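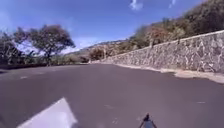
Daneck Roads Staff Bulletin, No. 176, page 12

Visit to the Whitfield depot

Mal-soon Nam and I went out to Whitfield on 2022-01-22 to see how the crew there works with the Javico robot. Our own depot is due to get one in May, and the inspectors had asked for a report from somebody who does the same job.

Whitfield looks after the hill road and a few short spurs. Until last year two inspectors walked or drove it every week with a clipboard, one writing and one watching for traffic. The robot now does the routine runs and records the pavement as it goes. Wayne Whitlock, who has been at the depot longest, follows the run on a screen in the office and can stop it from his desk. He showed us the log. Most entries are a line or two, with a location and a code for the type of fault.

We asked first about jobs. Nobody has been let go, but the work has moved around. Lacey Yeoman used to spend four days a week outside and now spends two. Her other days go to sorting what the robot has flagged, and she said the first month was bad, with more than 100 flags on some days and many of them shadows or old patches. The threshold has been changed twice and she now gets around 40.

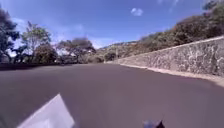 Inspectors here kept one part of the job for themselves, and that is anything off the pavement. The robot has been set up to report cracks, potholes and worn paint. Walls and drains are still checked on foot. Lacey does the stretch at the bend herself, where there is only a strip of sandy ground between the asphalt and the foot of the stone wall, and she looks for bulging and loose mortar. She doesn't want that handed over, and Wayne agrees with her.

Pay came up over lunch. The outdoor allowance is paid by the day, so fewer days outside meant less money. It took the depot several months to get a screen allowance agreed, and it still comes out a little lower. Mal-soon wrote down the figures and will bring them to our next meeting. I would like this settled before our robot arrives.

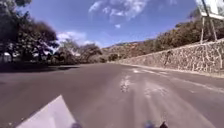

Training was two days in a classroom and one on the road. Tamara Demchenko, who runs the repair crew, thought that was too short. Her people get their work orders from the log now, and for a while they were sent out with a code and nothing else. She asked for a written note with each order, and Lacey adds one before it goes out.

The crew also misses having two people on every inspection. New hires used to learn the road by riding along. Wayne takes them out himself now when he can find the time, usually on a Tuesday.

Copies of the Whitfield work order form are in the office, in the tray by the door. Questions about the visit can go to me or to Mal-soon.

Kelly Sedgwick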